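Fismont Facilities Helpdesk
Ticket 52-91: Heating fault, second floor, east side
Status: Resolved, monitoring
Priority: 2
Raised by: Velimir Georgiev
Assigned to: Building Services

Summary of fault
Occupants of the second floor report that the radiators along the east side remain cold throughout the morning, while those on the west side reach full temperature by 08:30. The matter was first reported in April and was closed without a site visit. It has been reopened at the request of the tenant.

Initial response
The tenant was asked to confirm that all radiator valves on the east side were fully open and that no furniture had been placed against the wall thermostat. Mr Georgiev confirmed both points in writing. He added that a knocking noise could be heard in the pipework shortly after the heating came on, and that it stopped within a few minutes.

Site visit, first attendance
The engineer from Viner attended at 07:15, before the heating period began. System pressure was normal. The boiler fired on time and the flow pipe in the plant room warmed as expected. On the second floor, the west radiators began to heat first and the east radiators did not respond. Bleeding the last radiator on the east side released a considerable quantity of air. The radiator became slightly warm but did not reach temperature.

The engineer noted that the zone valve serving the east side was indicating open on the controller. The manual lever on the valve body moved without resistance, which suggested that the valve head was no longer driving the spindle. A replacement head was ordered from Shehu. The tenant was offered portable heaters for the intervening period and accepted 6.

Site visit, second attendance
The replacement valve head was fitted and the zone was tested from the controller. The valve opened and closed on command. All east side radiators reached temperature within 52 minutes of the call for heat. The knocking noise was still present on start-up, although reduced.

The pipe run above the ceiling was inspected through the access panel near the stairwell. Two pipe clips had worked loose, allowing the pipe to touch the ceiling support as it expanded. Both clips were replaced and a felt pad was fitted between the pipe and the support. No noise was heard on the next start-up.

Attachment added to ticket
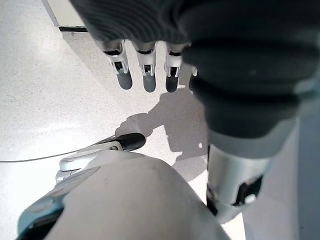 Actions outstanding
1. Tenant to return the portable heaters to the ground floor store.
2. Building Services to amend the controller schedule so that the east side begins heating at the same time as the west. It is at present set later.
3. Viner to supply a written report, including the part number of the valve head fitted.

Update from tenant
Mr Georgiev reports that the east side was comfortable on arrival and that no noise has been heard. He requests that the ticket remain open until the schedule has been amended. Agreed.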